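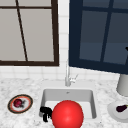 Home Explore Notifications Messages Lists Profile

Thread: the Fernach naval visit to Jivov, day by day

1/ The Fernach defense delegation landed in Jivov on 14th March for a four-day working visit. I cover defense for a small newsletter and had a press pass for most of it. Posting my notes in order.

2/ The delegation was led by the chief of the Fernach naval staff. With him were the head of training, the fleet medical officer, two officers from the supply branch and the defense attaché, who already lives in Jivov.

3/ Arrival was at the military side of the airport. Honor guard, both anthems, a short inspection. The band played the Fernach anthem at the slower tempo used for state funerals. The visitors kept straight faces and the attaché had a word with the bandmaster later.

4/ First stop was the wreath laying at the harbor memorial. The wall there has 764 names on it, most of them merchant crew. The naval chief signed the visitors' book and wrote a full page, so the cars left late.

5/ Talks in the afternoon at the defense ministry. Press were let in for the handshake and the opening remarks, then sent out. Both sides spoke about "steady cooperation." The printed agenda listed training, search and rescue, and spare parts.

6/ Spare parts is the item to watch. Both navies run the same class of patrol boat and the yard that built them has closed. Each side has been buying up old stock on its own, sometimes bidding against the other.

7/ A supply officer from the Jivov side told me there have been two cases in the past year where the same gearbox was wanted by both countries. The price went up each time. A shared parts list would stop that. It would also mean telling each other what is broken, and neither side likes doing that.

8/ Second day was at the Cudcombe naval school, two hours up the coast by bus. Cudcombe takes 70 foreign cadets a year. Fernach has been sending a handful of them and wants more places.

9/ The visitors saw the navigation classrooms, the damage control trainer and the pool. Cadets did a life raft drill, then a second one at the naval chief's request because he wanted to see it with the lights off.

10/ Lunch was in the cadets' mess. Fish stew, bread, stewed apples. The guests ate at the long tables with everyone else. I sat across from two second-year cadets from Fernach who said the hardest part of the course was the language in the first term, and after that the radio exam.

11/ The language point came up again in the closed session, I'm told. Fernach has asked for a prep course before the main intake. Cudcombe is willing but has no spare teachers. One option is to run the prep course in Fernach and send one instructor from Jivov.

12/ Third day, sea day. The delegation went out on the support ship Ngcobo for a search and rescue demo. Ngcobo displaces 2,000 tons and is the oldest ship in the squadron. Press followed in a launch.

13/ The demo used a dummy in the water, a helicopter and one small boat. Sea was choppy. The helicopter made two passes before the pickup. The fleet medical officer spent most of the trip in the sick bay asking the crew about their stores.

14/ On the way back there was a gift exchange on the flight deck – a ship's bell from the hosts, a framed chart of the Fernach coast from the guests.

15/ Last day was the signing. The two sides put their names to 3 documents: a training agreement, a search and rescue protocol, and a letter of intent on spare parts.

16/ The training agreement raises the number of Fernach places at Cudcombe, but the new figure is in an annex that was not handed out. I have asked for it twice.

17/ The search and rescue protocol sets up a direct phone line between the two coast stations. Until now calls went through the capitals. Joint exercise planned for July, off the Fernach side.

18/ The letter of intent has no dates and no money in it. It says the supply branches "will meet." Still, it is the first paper either navy has signed on the subject.

19/ Correction to post 2: the fleet medical officer joined on the second day and was not at the airport. Thanks to the reader who wrote in.

20/ I'll add the annex figure under this post if the ministry sends it. Next visit on the calendar is the return trip to Fernach, after the exercise.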